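Open Day at the Old Stivgate Radar Station
August 22, 2026

I have wanted to get inside the fence at Stivgate ever since I first drove past it and saw that big white ball sitting on the ridge, so when the Hurkiveo Aviation History Society put up a notice in July saying the station would be open to visitors, I had my name down before lunch. For those who have only seen it from the highway, Stivgate was a long-range radar site, later a relay station, and for a good many years after that a locked gate with a sign on it telling you not to take pictures. Now you can take all the pictures you like!

We were told to wait at the lower gate, which is the one with the cattle guard (the upper gate is still locked and the road behind it is washed out, so don't try it, whatever your map says). A bus took us up in groups. The road climbs through scrub for what feels like forever, and then you come around a bend and the dome is right there above you, much larger than it looks from below. I may have said something out loud. The lady next to me certainly did.

The first stop was the operations building, a low concrete block with 2 sets of steel doors and hardly a window in it. The old plotting room is bare now except for the raised floor, but the guide had brought along a floor plan from the station's working years, and with that in hand it was easy enough to picture where the consoles had stood. I asked about the cable vault, and we got to look down into it from the hatch, though going down the ladder was off limits.

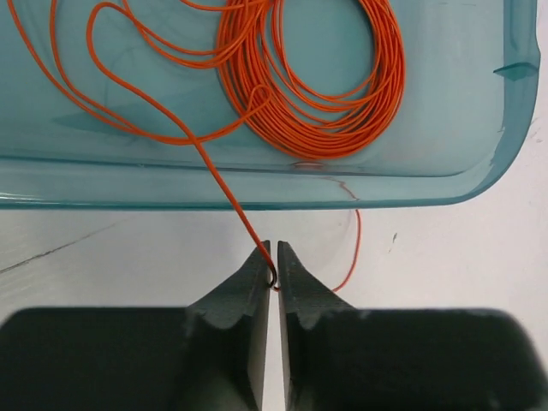

Orange wire, coiled in its tray.

From there it was a short uphill walk to the dome itself. I had always assumed the thing was a solid shell, but it is made of panels bolted together, and on the shady side you can make out where newer ones have been put in. The antenna is long gone. What is left is the pedestal, the walkway around it and the most wonderful echo I have ever heard. A child in our group discovered that echo right away and we all got to enjoy it for the rest of the stop. Photography was fine in there, but the light is strange, sort of milky, and most of mine came out flat.

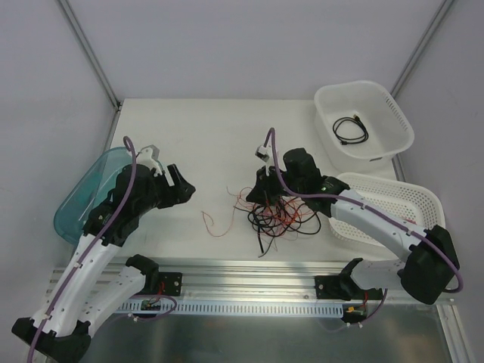

The Triria Collection

Back down the hill, the former motor pool now holds the Triria collection, and I'd suggest leaving yourself more time for it than I did. It is mostly paper: patrol logs, gate passes, maintenance cards, and a wall of aerial photographs showing the site before, during and after construction. I spent far too long with the gate logs. Every vehicle that came up the hill was written down, fuel trucks and snowplows and all, and somebody on the night shift had lovely handwriting. 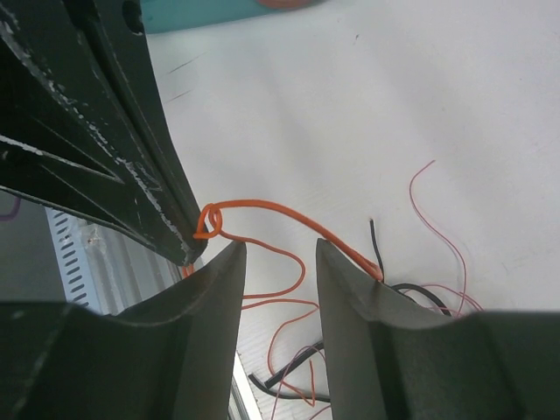
There is also a table where you can handle a few of the old headsets and leaf through copies of the training manuals, and a reading corner with up to 200 photographs in binders, sorted by year. If you grew up near here, go through those slowly. I found the old diner at the highway junction in one of them, with a row of blue Air Force trucks parked outside, and it made my whole day.

After the collection we had coffee and some very good poppy seed cake from the Butkienė bakery stand, and I got talking with 4 other visitors who had all worked at sites like this one. They compared winters. I mostly listened and had a second slice.

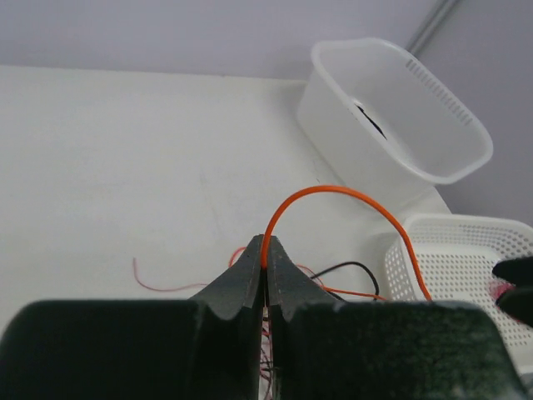

Red and dark wire strands, close up.

A few practical notes if you are thinking of going to the next one. Wear real shoes, the path to the dome is loose gravel. Bring water and a hat, and a sweater too, because the operations building is surprisingly chilly. The tour takes a good 2 hours and there are no restrooms on the hilltop, only down by the motor pool. Parking is at the lower gate and the bus driver would like you to be there early. I have already put my name on the list again, and this time I'm starting with the gate logs.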